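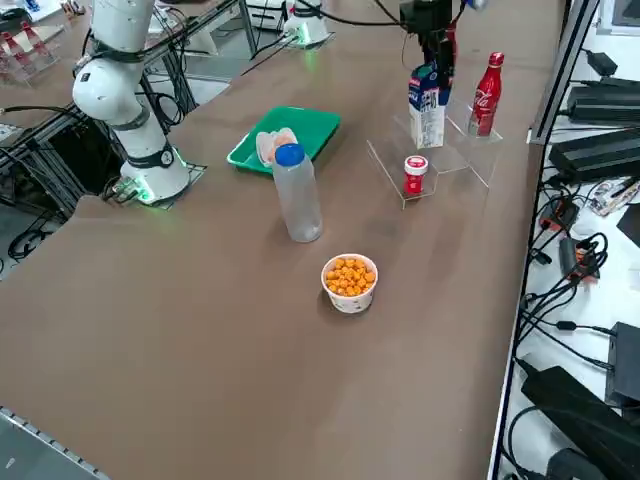 Minutes of the February meeting of the Whitfield Street Breakfast Club, held on Tuesday in the back room of the library. The meeting was opened at 7 in the evening by Satish Bisht, who was also in the chair. The minutes of the January meeting were read and accepted with one correction: the price of the bread was written per loaf and it should be per tray. The first long point was milk. Members discussed if we should stay with cartons, the white kind with blue and red panels, or change to the large plastic bottles which the dairy at Plunen also offers. The cartons are easier for small children to pour, and they can be stored in the door of the fridge. The bottles are cheaper. It was agreed to stay with cartons until Easter and then to ask again for both prices.

1. Number of breakfasts

The chair reported that the club served 857 breakfasts in the autumn term. This is less than the 1000 which we wrote in our application to the council, and the chair wished that it is recorded openly. The reasons given were the two weeks when the hall was closed for the heating, and the late start in September. One member asked if cups of tea given to parents at the door were included. They were not. It was decided that they will also not be included in future, but a separate line can be made for them in the book.

2. Opening time

Several parents have asked for the doors to open at 7.30 instead of 7.45, as the bus to Zaritz Road now leaves earlier. Two of the helpers said they cannot come before 7.40 on any day. After some discussion it was agreed to try the earlier time on Tuesday only, for the rest of this term. The school office will be informed by letter. The text of the letter was read aloud and the word "immediately" was taken out.

3. Porridge

There was a complaint that the porridge is too thick by the time the second group of children sits down. The kitchen team explained that it stands on the ring for half an hour and more hot water does not help very much — it only becomes lumpy. It was proposed to cook two smaller pots, one for each group. This needs a second large pot with a lid. The kitchen team may spend up to 40 pounds for it. If a good used one is found, this is preferred.

The question of sugar on the table was raised again. The decision from last year stays: fruit and a little honey, no sugar bowl.

4. Supplier for dry goods

The contract with Wodden for oats, rice cakes and tinned fruit ends next month. Members were in general satisfied with the goods but not with the deliveries, which were left outside the side gate two times in the rain. The chair has spoken with the driver and he was polite, but he said that he has no key and nobody answered the bell. It was agreed to continue with Wodden for one more term on condition that deliveries come between 9 and 11, when the library staff can open. If they cannot promise this, the chair will ask for other offers.

5. Allergies list

The list on the inside of the cupboard door is old and has three names of children who have moved to the upper school. A new form was shown. Members found it clear, but the space for the telephone number is too short and must be made longer before printing. Forms go home with the children next week and should come back before the half-term holiday. Until all forms are returned, no nuts and no sesame are to be used in the kitchen, also not in bread brought from home.

6. Spring trip

The trip to the farm at Plunen was discussed only shortly, as the farm has not yet answered. There are 8 places left on the minibus. Brothers and sisters under five can come with a parent, but must be named in advance for the insurance.

7. Other matters

The blue apron is missing since December. Whoever has taken it home for washing is kindly asked to return it.

The tap in the small kitchen drips. The library will be told a second time, this time in writing.

A member thanked the kitchen team for the pancakes on the last day before Christmas, and the others agreed.

The meeting was closed at 8.25. The next meeting takes place in the same room, at the same hour. Points for the agenda should be given to Satish Bisht one week before.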